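Newsletter of the Hokbridge Newcomer Support Network
3/2/21
By Adjoa Appiah

Print this page | E-mail this page

Spring language program opens with new evening groups

Registration is open for the spring round of English conversation groups at the Hokbridge Community Center. The groups are meant for asylum seekers and recently settled families living in Hokbridge, Primow and the villages along the bus route between them. Attendance is free, and people may join whatever the stage of their application.

There will be 18 places in the beginner group and the same in the intermediate group. Both meet in the evening this time. Many of those who came in the fall have since found daytime work, mostly in food packing and cleaning, and asked for later hours. The Gyamfi Foundation is paying for the room and for printed course books, which participants may keep.

Masks are required in the building, and chairs will be set apart as they were in the fall. Anyone who would prefer to join by phone or video should say so when registering. We have a few tablets to lend, and they must be signed for at the front desk. 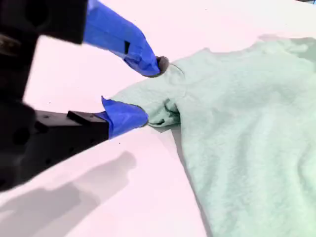
Legal information sessions

The Britar Legal Aid Office will hold 2 information sessions at the center this spring. The first deals with family reunification: who can apply, which relatives are covered, and what papers the office needs to see before it opens a file. The second is about work permits and the rights of employees, including sick pay and written contracts.

Interpreters in Arabic, Farsi and Tigrinya have been booked for both sessions. Other languages can be arranged if we hear from you at least a week ahead. The sessions are general. Lawyers from Britar will not discuss individual cases in front of the group, but private appointments can be made at the end of the evening.

People who already have a hearing date should not wait for these sessions. Call the office directly and mention the date of the hearing at the start of the call. Bring all letters received so far to the appointment, including the envelopes.

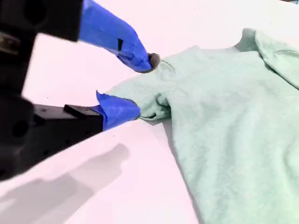 School enrollment

Families with children who will start school in the fall should begin enrollment now. The district asks for proof of address, a vaccination record and any school reports from the previous country. Reports do not have to be translated before they are handed in. The district has its own translator, although it may take several weeks to get the papers back.

Parents who have no vaccination record should go to the Primow clinic, where a nurse can check what is missing and draw up a schedule. The clinic does not ask about immigration status. An interpreter can be reached by phone during the visit.

Last year several families were told by mistake that children could not be enrolled until the asylum claim had been decided. That is wrong. If you hear this from any school, write down the name of the school and contact us the same day. We will call the district ourselves.

A summer catch-up program in reading and math is planned for July, with room for up to 40 children. It will run for 3 weeks. The district has approved the teaching staff, and bus transportation is still being discussed with the county. Enrollment forms will be sent home through the schools.

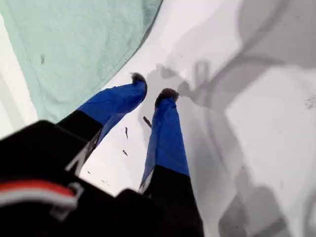

Black and blue pants.

Housing desk

The housing desk remains open by appointment only. We can help with rental applications, deposit disputes and letters from landlords. Please bring the lease, even if it is out of date, and any receipts for rent paid in cash.

Tenants in the Mill Street apartments who received a notice about heating charges should have it looked over before paying. Some of the notices list the wrong apartment size, and the management company has agreed to issue corrected bills.

To register for the language groups or to reserve a place at a legal session, call the center during office hours or leave your name and phone number in the box by the main entrance. Messages may be left in any language.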